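멜키아데스 시스네로스 신작 홍보, 어디까지 믿어야 하나

2023년 2월 13일 | 글쓴이: 뒷줄통로석

시스네로스 신작 <플루사르>가 곧 개봉한다고 한다. 1월 초부터 예고편이 돌더니 요즘은 동영상 사이트를 틀 때마다 감독 얼굴이 먼저 나온다. 나는 이 감독 영화를 꽤 챙겨 본 편이고 싫어하는 쪽도 아니다. 그런데 이번 홍보는 볼수록 고개가 갸우뚱해진다. 영화를 안 봤으니 영화 욕을 할 생각은 없고, 홍보 얘기만 좀 하려고 한다.

제일 크게 미는 문구가 이거다. "컴퓨터그래픽 없이, 전부 진짜로." 포스터에도 있고 예고편 첫 자막에도 있고 인터뷰마다 꼭 한 번씩 나온다. 감독 말로는 저수지가 무너지는 장면도 실제 물로 찍었고, 마을이 잠기는 장면도 세트를 지어서 정말로 잠기게 했단다. 대단하다. 사실이라면.

문제는 예고편을 정지해 놓고 보면 그 말이 영 이상하다는 점이다. 저수지 장면에서 물이 둑을 넘는 순간 뒤쪽 산 능선이 한 번 흐려졌다가 다시 또렷해진다. 렌즈 초점 때문일 수도 있다. 그런데 바로 다음 컷에서 사람들이 언덕으로 뛰어 올라가는데, 맨 뒤에 있는 무리의 걸음걸이가 왼쪽 무리와 똑같다. 팔 드는 순간까지 같다. 군중을 복사해 붙였을 때 흔히 나오는 모양이다. 내가 잘못 봤을 수도 있어서 화면을 키워 여러 번 돌려 봤는데, 볼수록 더 그렇게 보인다.

그리고 배급사 플로톤이 언론에 돌린 자료에 스태프 명단이 붙어 있다. 거기 버젓이 시각효과 팀이 있다. 한두 명 이름이 올라간 수준이 아니라 업체 이름이 따로 들어가 있고 감독관도 있다. 이 사람들은 그럼 뭘 했나? 와이어를 지웠을 수 있다. 하늘을 갈아 끼웠을 수도 있고, 크레인 그림자를 지웠을 수도 있다. 요즘 영화에서 그 정도는 당연하고 나는 그게 조금도 흠이라고 생각하지 않는다. 다만 그걸 했으면 "없이"라고는 하지 말아야지.

한 인터뷰에서 기자가 이 부분을 물어보기는 했다. 감독 대답이 이랬다.

"관객이 느끼는 것은 전부 진짜입니다. 저는 그렇게 말씀드리고 싶어요."

이게 대답인가. 질문은 컴퓨터그래픽을 썼느냐였다. 관객이 느끼는 게 진짜인지는 관객이 알아서 할 일이다. 기자도 더 안 묻고 바로 주연 배우와의 호흡으로 넘어갔다. 시사회 자리 하나 얻자고 그러나 싶기도 하고, 옆에 홍보 담당자가 앉아 있었겠거니 싶기도 하다. 어느 쪽이든 읽는 사람만 바보가 된다.

두 번째로 걸리는 건 준비 기간 얘기다. 시스네로스는 이번 영화를 위해 비야세뇨르라는 산골 마을에 들어가 2년을 살았다고 한다. 주민들과 같이 밥을 먹고 같이 농사를 지었고, 그 경험이 시나리오가 됐다고. 멋있는 이야기다. 그런데 이 감독이 같은 기간에 뭘 했는지 기억하는 사람이 나만은 아닐 것이다. 힐로라에 올라온 드라마의 앞부분을 연출했고, 영화제 심사를 다녔고, 음료 광고도 하나 찍었다. 그 와중에 산골에서 농사도 지었다면 하루가 남들보다 긴 사람이다.

아마 왔다 갔다 했을 거다. 몇 주 있다가 나오고, 또 들어가고. 취재라는 게 원래 그런 거고 그것만으로도 충분히 성실한 일이다. 그런데 홍보팀 손을 거치면 "여러 번 방문해 취재했다"가 "살았다"가 된다. 예전에 어느 배우가 역할 때문에 피아노를 배웠다고 했을 때도 그랬다. 개봉 전에는 하루 종일 연습해서 모든 곡을 직접 쳤다더니, 나중에 음반 크레딧에는 다른 연주자 이름이 올라갔다. 그때 그 기사 쓴 사람들 중에 정정한 사람을 못 봤다.

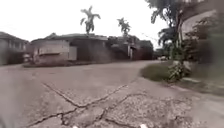
배우들 쪽 홍보도 비슷하다. 주연 배우가 물속에서 60초를 숨 참고 한 번에 찍었다는 일화가 거의 모든 기사에 똑같은 문장으로 실려 있다. 토씨까지 같다. 보도자료를 그대로 붙였다는 뜻이다. 60초가 불가능한 시간이라는 얘기가 아니다. 훈련하면 하겠지. 내가 의심하는 건 "한 번에" 쪽이다. 예고편에 나오는 수중 장면만 해도 머리카락이 한 컷에서는 묶여 있고 다음 컷에서는 풀려 있다. 나눠 찍었거나, 순서를 바꿔 붙였거나, 아예 다른 장면이거나. 마지막이라면 내가 사과할 일이다. 개봉하면 확인하겠다.

덧붙이면 나는 왜 숨을 오래 참은 것이 연기 칭찬이 되는지 아직도 모르겠다. 살을 뺐다, 찌웠다, 추운 데서 떨었다, 다쳤는데 계속 찍었다. 다친 사람이 있으면 촬영을 멈추는 게 맞지 그걸 왜 자랑하나. 관객 입장에서 중요한 건 그 장면에서 그 인물이 무섭거나 슬프게 보이느냐이고, 그건 고생한 시간과 비례하지 않는다. 고생은 했는데 연기는 별로인 영화를 우리 다들 몇 편씩은 알고 있다.

그다음, 영화제 기립박수. 이것도 안 나오면 섭섭하다. 해외 상영에서 박수가 끊이지 않았다는 기사가 떴길래 관객이 올린 영상을 찾아봤다. 박수는 쳤다. 다들 일어나기도 했다. 그런데 감독과 배우가 앞에 서 있고 카메라가 한 명씩 돌아가며 얼굴을 비추는데 거기서 먼저 앉을 사람이 어디 있나. 나도 동네 영화제에서 그런 박수를 쳐 본 적이 있다. 영화는 정말 별로였는데 감독이 울고 있어서 손바닥이 아플 때까지 쳤다. 그 박수도 아마 어딘가의 홍보 문구에 들어갔을 것이다. 미안하게 생각한다.

그래서 나는 박수 길이는 안 본다. 대신 보는 게 있다. 시사회 후기가 언제 풀리느냐다. 자신 있는 영화는 일찍 푼다. <플루사르>는 개봉 전날 밤까지 후기 금지라고 한다. 반전을 지키기 위해서라는데, 이 영화는 저수지가 무너지는 영화이고 저수지가 무너진다는 건 예고편에 다 나와 있다. 더 지킬 반전이 있으면 좋겠다. 진심이다.

댓글에 누가 물어볼 것 같아서 미리 적어 두면, 이번 영화가 2부작이라는 얘기도 있다. 플로톤은 "현재로서는 답변드릴 수 없다"고 했다. 이런 대답은 보통 그렇다는 뜻이다. 만약 그렇다면 표를 팔기 전에 말해 줘야 한다. 예전에 극장에서 마지막에 "다음 편에 계속" 비슷한 자막이 뜨고 뒷자리에서 욕이 나온 적이 있다. 나도 속으로 했다. 한 편 값을 내고 앞의 반만 보는 건 다른 물건에서는 안 통하는 장사인데 영화는 왜 되는지 모르겠다. 포스터 어디에도 1부라는 글자가 없다. 구석의 작은 글씨까지 읽었는데 없었다.

힐로라 동시 공개 소문도 돌던데 이건 잘 모르겠다. 감독은 무조건 큰 화면에서 봐 달라고 한다. 그런데 힐로라 첫 화면에는 벌써 감독 특집 코너가 생겼고 전작들이 줄줄이 올라와 있다. 극장에서만 볼 영화라면서 왜 거기서 저렇게 열심인지. 물론 전작을 미리 보게 해서 극장으로 끌어오려는 계산일 수도 있다. 그게 더 그럴듯하기는 하다. 하지만 지난번 영화도 "오직 극장에서"라고 하더니 생각보다 훨씬 일찍 올라왔고, 나는 그때 팝콘까지 사 먹은 사람이라 뒤끝이 좀 있다.

이렇게 길게 썼지만 결국 보러는 간다. 시스네로스가 초기에 만든 작은 영화들은 지금 봐도 좋다. 부엌에서 두 사람이 감자 깎으면서 얘기만 하는 장면이 있는데 그 장면에는 물도 안 쏟아지고 아무도 숨을 안 참는다. 홍보할 거리가 하나도 없는 장면이고 나는 그걸 제일 자주 다시 본다. 이번에도 그런 장면이 하나쯤은 있을 거라고 기대하는데, 있다 해도 예고편에는 안 넣었을 테니 가서 봐야 안다.

표는 개봉 첫 주 평일 조조로 잡을 생각이다. 주말 특별관은 가격이 너무 올랐다. 특별관 포스터를 준다는데 지난번에 받은 것도 아직 통에 말린 채로 책장 뒤에 있다. 상영시간이 2시간이라고 예매 창에 적혀 있어서 그건 반가웠다. 요즘 다들 너무 길다. 다만 같은 창에서 어제는 다른 숫자가 떴던 것 같은데 캡처를 안 해 놔서 우길 수가 없다.

보고 나면 군중 장면하고 머리카락부터 확인해서 따로 쓰겠다. 틀렸으면 틀렸다고 쓴다. 혹시 해외 상영에서 먼저 보신 분 있으면 댓글로 줄거리는 빼고 엔딩 크레딧에 시각효과 업체가 몇 군데나 올라가는지만 알려 주시면 고맙겠다. 크레딧 끝까지 앉아 있는 분들이 이 블로그에는 꽤 있는 걸로 안다.

문의는 방명록에 남겨 주세요 | © 뒷줄통로석. 무단 전재 금지 | 맨 위로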